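Kevska Folding Work Table, White

The Kevska is a folding table for sewing, paper crafts, packing orders and other jobs that need a flat surface for a few hours and the floor space back afterward. It has a matte white top and a steel frame with two pairs of legs. One adult can set it up without tools.

The top is made in one piece with no center seam, so fabric and large sheets of paper lie flat across the full width. The matte finish cuts down on glare from overhead lights and lamps. Pencil marks come off with a damp cloth. For glue, let it dry and lift it with a plastic scraper. Do not use a metal blade or a rotary cutter directly on the surface. A cutting mat is sold separately under the name Okow.

The legs lock in two positions, one for sitting and one for standing. To change the height, lay the table on its side, press the button on each leg and pull until it clicks. Check all four legs before turning the table upright. The feet have rubber caps that will not mark wood or vinyl floors. Replacement caps come in packs of 12.

Folded, the table stands on its edge and takes up 6 inches of depth against a wall. A strap on the underside keeps the legs closed while you carry it. Store it indoors. The top is not sealed for outdoor use and can swell along the edges if left in the rain.

The Kevska was designed by Yufang Tian, who also drew the Kidari stool. The stool tucks under the table at the sitting height only.

In the box: table, carrying strap, four spare foot caps, instruction sheet. Orders placed before noon leave our warehouse the same day. Returns are accepted for 14 days if the table is clean and in its original carton. The gray version is out of stock until May.
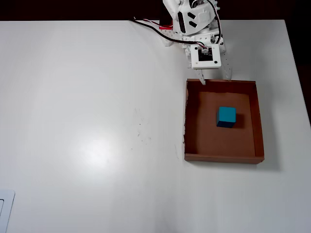 Can I iron on the table?
Only with a thick pressing mat under the fabric. Direct heat will leave a shiny patch on the finish, and this is not covered by the warranty. The Fu wool mat works well and can stay on the table while you sew.

Spare legs and lock buttons can be ordered from the parts page.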